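**Drandatine** is a benchmarking program for desktop and laptop computers. It measures how quickly a machine finishes a fixed set of everyday and heavy tasks, and reports the results as a group of scores. It was first released by Varndale, a small software company, and is now maintained by Tultov, which bought the rights to the program between its second and third major versions. The current major version is Drandatine 4.

The program is mostly used by hardware reviewers, computer shops and home users who build or overclock their own machines. It is available in a free edition and a paid edition. The two run the same tests, but the free edition leaves out the looping mode and the command line tool.

## History

Drandatine began as an internal tool at Varndale, which sold backup software and needed a repeatable way to check how much its product slowed down a customer's computer. The early tool copied files, packed them into archives and timed each step. It had no graphical interface and wrote its results to a plain text file.

The first public version added a window with a start button and a single overall score. It was given away with the company's backup software and attracted little notice at first. Interest grew when hardware forums began using the archive test to compare memory settings, a job it happened to suit because the test moved a large amount of data through main memory.

Version 2 split the overall score into separate processor, memory and storage scores. It also brought in multi-threaded tests. In version 1 every test ran on a single thread, so a dual-core processor scored almost the same as a single-core one at the same clock speed.

Varndale stopped developing the program when it left the consumer market. Tultov took it over along with the results database, rewrote the interface and released version 3. This version dropped support for 32-bit operating systems, a change that was unpopular with owners of older laptops. Version 2 is still offered as a download for those machines, but results from it are no longer accepted into the database.

Version 4 replaced the graphics tests completely and added a sustained load test. It is a larger program than its predecessors, with a download of 478 MB, most of it taken up by test data.

## Tests

Drandatine runs its tests in a fixed order. The user can skip a group, but cannot change the order of tests inside it. A short idle period is placed between groups so that the processor can cool before the next one starts.

### Processor

The processor group contains integer, floating point and mixed tests. The integer tests include file compression, text searching and the compiling of a small code project. The floating point tests include audio encoding, a weather-style grid calculation and software rendering. The mixed test runs a compression job and an encoding job at the same time, with half of the available threads given to each.

Each test is run once on a single thread and once on as many threads as the processor supports. The two results are reported separately. The single-thread score has the closer link to how quick a computer feels when opening programs and web pages, while the multi-thread score matters more in video editing, 3D work and similar tasks.

### Memory

Memory tests measure read, write and copy bandwidth, along with latency. The latency test follows a chain of addresses placed in random order, which stops the processor from guessing the next address and fetching it early. The size of the chain grows in steps, so the result shows the delay for each level of cache as well as for main memory.

### Storage

The storage group writes a temporary file to the chosen drive, reads it back in large blocks, then reads and writes small blocks at random positions. The file is deleted when the test ends. If the program is closed by force, the file can be left behind and has to be removed by hand.

On many solid-state drives a portion of the flash memory acts as a fast write cache. Earlier versions of Drandatine used a temporary file small enough to fit inside this cache, and gave flattering write scores to cheaper drives. The file size was raised in version 4, and the log now shows the write speed over time so that a drop can be seen.

### Graphics

The graphics tests draw simple interior and outdoor scenes at several resolutions. Lighting, shadows and reflections are added in stages, and the average frame rate is recorded at each stage. The final stage uses ray tracing and is skipped on hardware without support for it. A separate off-screen mode removes the effect of the monitor's refresh rate.
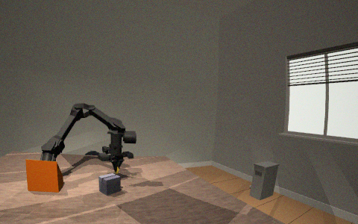 *Computer-rendered scene with a black robot arm above a wood-grain tabletop.*

Simple rendered scenes have both strengths and limits as a test load. They are repeatable, since the same objects and camera path are used every time, and they take up little disk space. They place less demand on video memory than a modern game does. A graphics card with a fast chip and a small amount of memory can therefore score better in Drandatine than it performs in newer games at high settings.

### Sustained load

The sustained load test repeats the multi-threaded rendering job for half an hour and records the clock speed, power draw and temperature where the hardware reports them. It is intended to show throttling, in which a processor lowers its clock speed to stay within a heat or power limit. Thin laptops often start the test well and settle at a much lower speed after several minutes. Desktop machines with large coolers usually show a nearly flat line.

Results of this test are given as a percentage - the average of the last five minutes divided by the average of the first minute. They are not added to the overall score.

## Scoring

Scores are calculated against a reference computer. In version 3, the reference was a Varndale office desktop that scored 918 in the processor group. Tultov replaced it in version 4 with a newer machine assembled for the purpose, and set its processor score at 1095. The two scales are not related by a simple factor, and scores from different major versions cannot be compared.

Within a group, the separate test results are combined using a geometric mean. This keeps one very fast result from dominating the group. An arithmetic mean was used in version 1, where a processor with special instructions for encryption could gain a large lead from one test alone.

The overall score is a weighted mean of the group scores. The weights are published in the manual and can be seen in the log file. Many reviewers leave the overall score out and quote only the group scores, as the overall figure hides the difference between, for instance, a strong processor with a slow drive and a weaker processor with a fast one.

### Variation between runs

Two runs on the same machine rarely give the same number. Background updates, room temperature and the power plan set in the operating system all have an effect. The manual recommends restarting the computer, waiting for the desktop to settle and running the program three times, with the middle result taken as the score. Laptops should be plugged in, as many models limit their speed on battery.

## Results database

Users can upload their results to an online database after a run. Each entry lists the processor, memory, motherboard, graphics card and drive, along with the scores. Serial numbers and the name of the computer are removed before the upload. Entries can be sorted by part or by score, and overclocked systems are listed apart from those at standard settings.

The database checks uploads for signs of tampering. One method compares the system clock with a second hardware timer, as slowing the system clock during a test makes the computer appear faster than it is. Entries that fail the check are kept but hidden from the public tables.

## Lüthi module

The Lüthi module is an optional add-on that reads power use from a supported external meter. The meter sits between the wall socket and the computer's power supply and connects by USB. With the module installed, the program reports the energy used by each test in watt-hours and adds a performance per watt figure to the log.

Wall measurements include losses in the power supply, so they are higher than the figures reported by the processor's own sensors. They also cover fans, drives and any devices powered through USB. A monitor is included only if it is plugged into the same meter.

## Reception and criticism

Reviewers have generally found Drandatine easy to run and its log files clear. The published weights and the detailed storage log have been well received. The length of a full run is a common complaint, particularly in shops where many machines have to be checked in a day, and the fixed test order makes it awkward to repeat a single test.

Other criticism concerns the compiling test. The code project is small enough to fit in the larger caches of some recent processors, which gives these chips an advantage that shrinks with bigger projects. Tultov has kept the test unchanged within version 4 so that existing results stay valid.

The split of threads in the mixed test has also been questioned on processors that combine fast and efficient cores. The operating system decides which cores receive which job, and the score can change after a system update even when the hardware is the same. The log records the operating system build for this reason, and database results can be filtered by it.

## See also

- Processor throttling
- Memory latency
- Solid-state drive caching
- Overclocking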